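Category: TV & Streaming > Reality

Jellaner casting head on the second season: "We read every form"

The second season of Jellaner will have 12 contestants, four fewer than the first, and they will live together in a converted school building in Tarnitz. Filming begins in January.

The show's head of casting, who asked not to be named while selection is still open, spoke to us by phone from the Bajwa production office. Applications closed last month, and 237 people had finished the full form by the deadline.

"We expected more people to start it and quit halfway," the casting head said. "It's a long form. There are 43 questions, and a few of them need a real answer. We read every form, including the ones that come in at four in the morning."

The first season drew complaints from viewers who felt several contestants already had large followings online. Asked about that, the casting head said the rules have changed. Anyone with a management contract is now out, and so is anyone who has appeared on another competition show.

"I understood the complaint. You want to watch people who don't know where the cameras are. Some of last year's group knew very well."

The weekly vote is also different. It will run only in the Jullix app, and each account gets one vote per episode. Paid votes are gone. "That was a decision above me," the casting head said, "but I was glad to hear it."

Contestants will be paid $300 a week while they stay in the house - the same as last year. The casting head called it "fair, not generous" and said the amount is in the contract before anyone signs.

Will any first-season faces come back? "Not to live in the house. Maybe for dinner."

The hardest part of the job, the casting head said, is the phone calls to people who made the final round and did not get in. Those calls are still two weeks away. "I make them myself. Most people are polite. One man last year asked if he could have his audition shirt back, and I had to go and look for it."

14 comments | 31 shares

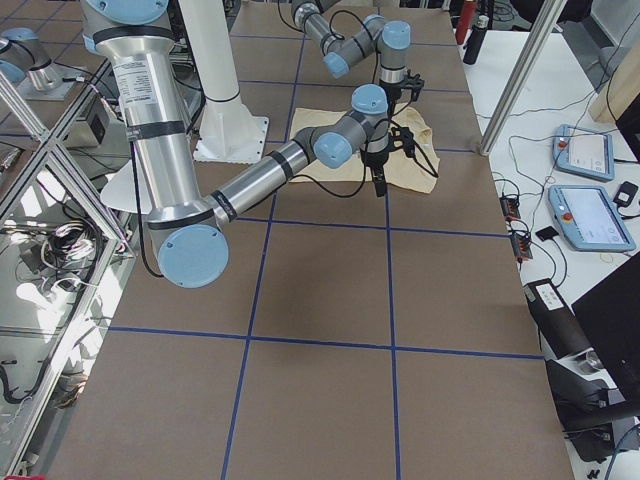 By the TV desk

Jellaner returns to Jullix in the spring. A start date has not been set.

Tags: Jellaner, Jullix, reality TV, casting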